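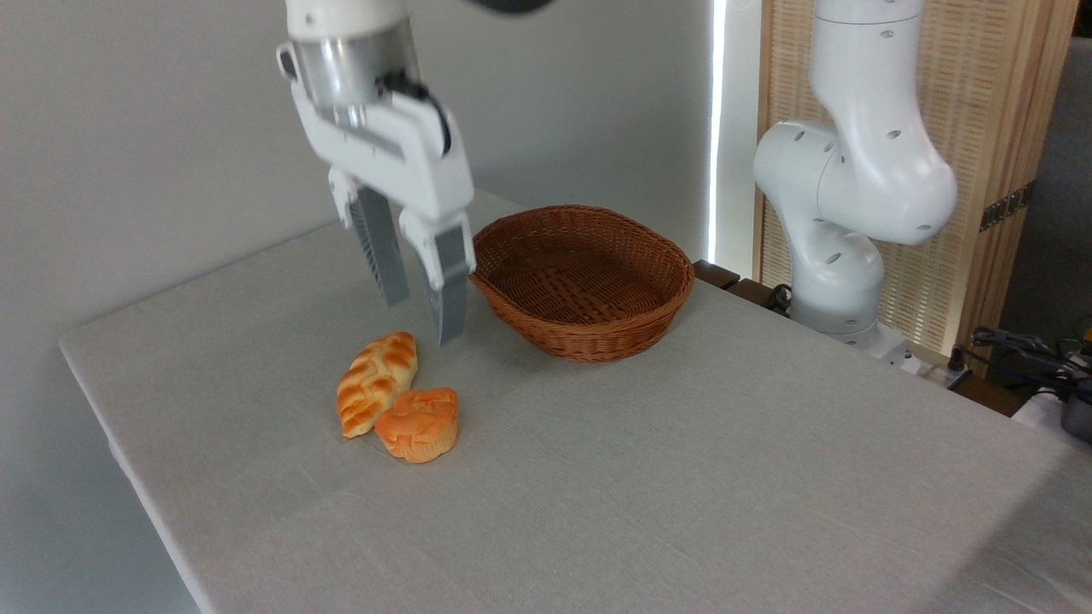
Gramura Recipe Corpus -- data card

Version 2, updated 31 May 2023
Maintainer: Drahomíra Vaněk

What you get

2,162 home baking recipes in plain text, one per file, with a tab-separated index. Most are for yeast breads, and braided loaves are heavily overrepresented. The recipes came from community cookbooks scanned by the Drandale library and from a newsletter called Kesier.

You may have seen this collection described as having 3,000 recipes. That number counts duplicates. Teguh Wuisan removed them last December, and I would be careful with any result that relies on the older release.

Fields

id -- file name without the extension
title -- as printed, misspellings included
flour_g -- flour in grams, converted
bake_min -- baking time in minutes
source -- drandale or kesier

Things I don't trust

flour_g was converted from cups using a single weight per cup. Cooks don't fill cups the same way, and several of the cookbooks never say which cup they mean. Treat the last two digits as noise.

bake_min is worse. Roughly 40 recipes say only "until done" and have an empty value. Others give a time with no oven temperature, so the number tells you very little. Please don't fill the gaps with an average and then report that bread takes that long to bake.

The titles call a lot of things "traditional" or "authentic." We have no evidence for any of it. Two files with the same title can differ in every ingredient except salt.

Has anyone baked these?

A few. Vaněk tried some of the braids and found the rising times too short in her kitchen. It was a cold kitchen, so make of that what you will.

Loading

The index is UTF-8 with a header row. The Song parser reads it but drops empty fields without a warning -- check your row lengths afterward.

Corrections

Send the id, the field and a scan of the printed page. Corrections from memory are not accepted.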